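We use cookies to give you the best experience. By continuing you accept our cookie policy. [Accept] [Settings]

Andrade on the harbor side, worth it?

pistor_fan
My wife and I will be in Pistorstead in September, two nights. Has somebody eaten at Andrade lately? I read only old reviews.

Pranab Khan
I was there last month with my brother. We took the lamb shoulder for two and the grilled peppers. The lamb was very soft, the peppers had too much vinegar for me. We paid 41 each with one glass of wine.
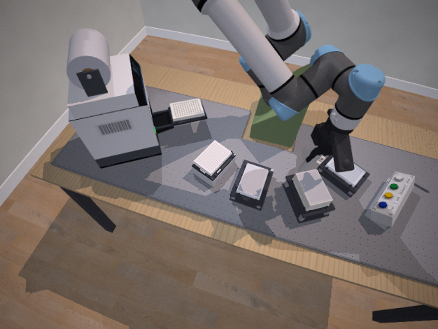
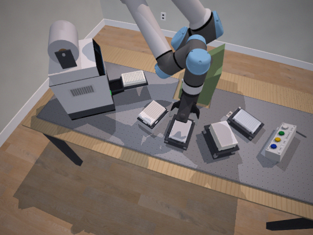
Service was slow but kind. Ask for a table by the window, the back room is loud after eight in the evening.

zolikeater
I must disagree about the lamb. Mine was dry and the sauce tasted only of salt. For the same money I would go to Stastach – smaller menu, but the fish is fresh and they bake their own bread.

Pranab Khan
Stastach is good for lunch, I agree. For dinner I find the portions too small. Maybe you had the lamb late in the evening?

zolikeater
It was at seven. And the portions are normal if you order a starter!

oldspoon
I have been eating at Andrade since 2000 and the kitchen is not the same every night. The walnut cake is always good. Zolik, next to the station, has a better one, but they close at six.

pistor_fan
Thank you all. Then Stastach for lunch and Andrade for dinner. Does one need to book?

oldspoon
For Andrade yes, by phone.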